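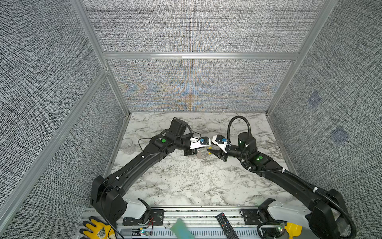

Progress report: Two-arm handling of small household objects

Prepared for the Curkano program office
Reporting lead: Maarten Van Loon
Period covered: second reporting period, to the end of May

1. Where the project stands

The project is on schedule for two of its three work packages. Work package 1 (bench and recording) is finished. Work package 2 (training method) has given us a result we think is worth reporting in some detail, and most of this report is about it. Work package 3 (transfer to a second bench) started late and is behind the plan you approved. The reasons are in section 5.

As a reminder, the question we were funded to answer is whether a pair of low-cost arms can learn handover and joint-handling tasks from a modest number of human demonstrations, and what those demonstrations need to contain. We proposed to collect demonstrations by teleoperation, train a policy on them, and test it on objects and positions it had not been trained on.

2. Bench and recording

The Molo bench has not been changed mechanically since the last report. Both arms are mounted along the front rail and work toward the middle of the table. The fabric panels on the other three sides stay in place for all recording and all testing. In the first period we recorded without them, and people walking past in the background made the early test results hard to compare with each other. Those early recordings have been kept but are not used in anything reported here.

The marble-patterned top was a deliberate choice carried over from the proposal. A plain matte surface would be easier for the cameras, but we wanted something closer to a kitchen counter. Clear objects are the hard case on it. A drinking glass almost disappears against the pattern, and we come back to that in section 4.

Cable routing on the wrists took more time than we budgeted. During the first period a cable would now and then catch when an arm reached across its own base, and the operator would correct for it without noticing. The correction then went into the data. The cables now loop higher over the wrists, and operators are asked to stop and discard a demonstration if they feel any pull. We lost a week to this and do not expect to lose more.

3. Data collected

We have 2,011 demonstrations that passed checking. Of these, 935 are plain handovers, where one gripper picks up an object and passes it to the other. The remainder are joint-handling tasks: holding a part steady while the other arm works on it, turning an object between the two grippers, and placing two small parts against each other.

The training set uses 15 object types. Most are small and light, and several were picked for being awkward: curved pieces that rock when touched, thin parts that lie flat, and translucent plastic.

Checking is done by a second person who did not record the demonstration. The checker looks for dropped objects, long pauses and any contact between the arms that was not part of the task. Demonstrations with a fumble followed by a recovery are kept and labelled. This was a change from our original protocol, which threw them out, and it turned out to matter a good deal for the result below.

4. Main result: recovery segments

Our first policies were trained only on clean demonstrations. They did well while everything went to plan and badly once something slipped. The typical failure was at the handover itself. The receiving gripper would close slightly early, push the object out of line, and then carry on to the end of the motion with nothing in its jaws. The giving arm would withdraw on time as though the pass had worked.

The cause was easy to find in the data. No clean demonstration contains a missed grasp, so the policy had never seen what to do after one. We tried two remedies.

The first was to add random disturbance to the recorded positions during training. It made the arms a little more tolerant of small errors in where the object was, but it did nothing for a missed grasp. We also saw more hesitation near the object, with the two grippers hovering close together before either committed. We dropped this approach.

The second was to keep the fumbled demonstrations, cut out the part from the slip to the regained grasp, and train on those parts more often than their share of the data would suggest. We call these recovery segments. They are short, and an operator produces them naturally. We also asked operators to record a batch on purpose, starting with the object badly placed or already tipped between the grippers.

With recovery segments included, the policy usually backs the receiving gripper off, reopens it and tries again. The giving arm holds its position until the second attempt closes. We did not program either behaviour, and there is no separate step in the system that detects a failed grasp. Both come from the demonstrations.

How heavily the segments are weighted matters. Giving them 4 times the weight of ordinary data worked best in our tests. With less than that the effect was weak. With much more, the policy began to treat good grasps as bad ones and would open the gripper on an object it was already holding properly. We have not tested whether the same weighting suits other tasks and would be careful about quoting it as a general rule.

Some limits should be stated plainly:

The improvement is clear on handovers and smaller on joint handling. When both arms are holding the same part, a slip on one side often moves the part in the other gripper as well, and our operators do not recover from this in a consistent way. The policy has learned that inconsistency from them.

Clear objects are still poor. The drinking glass is the worst of the set. The policy often reaches to one side of it, and a recovery attempt does not help when the position estimate is wrong in the first place. We think this is a sensing problem and that more demonstrations will not fix it.

A second attempt takes time. For a funder interested in throughput, the method as it stands makes the system more reliable and slower. We have not tried to shorten the recovery motion.

All tests so far were run on the same bench used for recording. Until work package 3 is done we cannot say how much of the result depends on it.

5. Work package 3 and delays

The second bench was to be built by Skamex to the same drawings, with arms from the same maker. The frame has arrived and is square. The mounting plates were drilled to an older revision of the drawing and had to go back. This was our mistake — the file we sent was out of date — and the rework has been charged to our contingency line.

The Reuter group has agreed to host the second bench and to run the tests there without our staff in the room. We consider this important. Our own operators know the arms' habits and tend to set objects down where they know the grippers reach well, even when working from a placement sheet. The Reuter group will use its own placements.

We now expect the second bench to be running early in the next period. This is later than planned, but it does not affect the final delivery date as long as the plates fit this time.

6. Staffing and budget

One part-time operator left during the period and has been replaced. The new operator's first recordings were used for training on the equipment and are not in the data set. Spending on equipment is slightly over plan because of spare gripper jaws, which wear faster than the supplier's sheet suggests, and the plate rework. Spending on travel is under plan by a larger amount. We request permission to move the unspent travel money to equipment. The total does not change.

7. Plan for the next period

Finish and calibrate the second bench, and hand it over to the Reuter group with the trained policy and written instructions.

Repeat the weighting tests on joint-handling tasks, using a new batch of recovery segments recorded to an agreed procedure so that operators respond to a slip in the same way.

Try a lower side-mounted camera for clear objects. If this does not help within the first half of the period, we propose to report clear objects as out of scope and put the effort into joint handling.

Prepare the labelled demonstrations for release, including the fumbled ones. We would like the program office's view on licence terms before we start on the documentation.

8. Decisions requested

Approval to move unspent travel funds to equipment, as described in section 6.

Agreement to the revised start for work package 3.

A contact at the program office for the data licence question.

Questions on any part of this report can go to Maarten Van Loon. The full test logs are kept with the project files and can be sent on request.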